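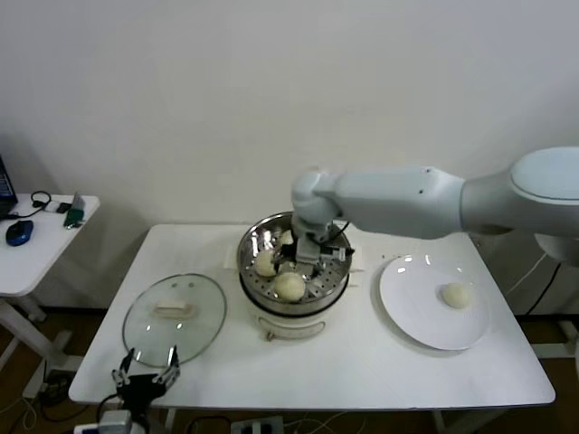
図4-1 蒸し器内での把持位置の確認(右側の皿に1個を移載した配置)

カテゴリ:技術資料 > 双腕セル > 設置・調整
2020年9月11日 文書管理担当 テイラ・フォークナー

Lurmont双腕セル 設置・調整手引書(文書番号826)
第4章 蒸し器からの取り出し作業の調整

4.1 適用範囲
本章は、Lurmont双腕セルを用いて、蒸し器からまんじゅうを取り出し、皿へ移す作業の設置および位置調整について定める。アーム本体の据付け、原点復帰および非常停止回路の点検は、第3章に従って完了しておくこと。

4.2 作業台の準備
1. 作業台の天板を清掃し、水分および油分を拭き取る。
2. 蒸し器を置く位置に紙を敷く。紙はしわを伸ばし、端を折り込まない。
3. 紙の上に蒸し器本体を置き、穴あきの蒸し皿を水平に取り付ける。
4. ガラス蓋を外し、蒸し器の左側に平置きする。蓋の取っ手は上に向ける。
5. 移載先の皿を蒸し器の右側に置く。皿の縁と蒸し器との間には、グリッパの指が下りられる隙間を残す。
6. 操作用のパソコンおよびマウスは、左側の補助台に置く。作業台の天板には載せない。

注記:蒸し器または皿を動かした場合は、移動量にかかわらず4.4の位置登録をやり直す。

注意:調整中は蒸し器に通電しないこと。蒸気はグリッパの駆動部および手首部の機器を損傷させるおそれがある。

4.3 手首部およびケーブルの点検
1. サーボ電源を切り、操作盤の表示灯が消灯したことを確認する。
2. グリッパの取付ねじに緩みがないか、付属の六角レンチで確認する。
3. 指の間に異物がないことを確認し、食品用の清掃布で指先を拭く。
4. 手首部のケーブルを軽く引き、コネクタが確実にはまっていることを確認する。
5. サーボ電源を入れ、低速モードで手首軸を可動範囲の両端まで動かす。ケーブルに張りやねじれが生じた場合は、ただちに停止し、固定位置を改める。
6. 蒸し器の上方200 mmの位置まで手首部を移動し、ケーブルのたるみが蒸し器の縁に掛からないことを、正面および側面から確認する。

注意:ケーブルの輪が蒸し器の上に張り出す姿勢では、下降時に縁やまんじゅうに触れることがある。張り出しが避けられない場合は、下降速度をさらに下げ、目視で確認しながら動かすこと。ケーブルの金属端子が垂れ下がっている場合は、結束具で手首側に留める。

4.4 把持位置の登録
調整には、形のそろったまんじゅうを使用する。表皮が破れたもの、変形したものは使用しない。

1. まんじゅうを蒸し皿に置く。隣り合うまんじゅうの間に、グリッパの指が入る幅を設ける。
2. 操作画面で「手動」を選び、使用するアームを指定する。使用しない側のアームは、蒸し器および皿に干渉しない位置で待機させる。
3. グリッパを蒸し器の中央上方へ移動し、基準点として登録する。図4-2の配置では、左右に置いたまんじゅうの間が基準点となる。移載先の皿は空にしておく。
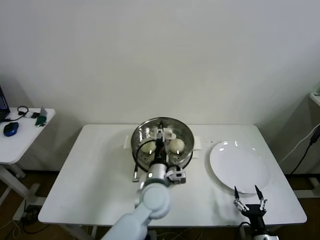 4. 基準点から対象のまんじゅうの真上へ移動し、指を開いた状態でゆっくり下降させる。指先が蒸し皿に触れる前に停止し、把持点として登録する。
5. 把持力を設定値6に合わせ、指を閉じる。まんじゅうにくぼみが残る場合は設定値を下げ、滑る場合は一段ずつ上げる。設定値19を超えて使用してはならない。
6. まんじゅうを垂直に持ち上げ、蒸し器の縁を越えたことを確認してから、皿の上方へ水平に移動する。
7. 皿の上で指を開き、離した位置を載置点として登録する。
8. 残りのまんじゅうについても、手順4から手順7までを繰り返す。奥側のまんじゅうはグリッパの陰になりやすいため、側面からも位置を確認する。

注記:光沢のある縁や皿の反射により、画像上で輪郭が不明瞭になることがある。その場合は照明の角度を変更し、基準点から登録し直す。

4.5 終了時の処置
調整後は両アームを待機位置へ戻し、サーボ電源を切る。敷いた紙は廃棄し、蒸し皿と皿は洗浄する。調整に使用したまんじゅうを食用に供してはならない。登録値は保守記録票に転記し、設定ファイルとともに保管する。床上の電源ケーブルおよび電源タップは、退出前に通路側への張り出しがないか点検する。

8月以前に発行した版の保守記録票には、載置点の記入欄がない。該当する記録票を使用している事業所は、備考欄に記入すること。

当サイトでは、利便性の向上および閲覧状況の把握のためCookieを使用しています。閲覧を続ける場合は、Cookieの使用に同意したものとみなします。[同意する] [設定を変更する]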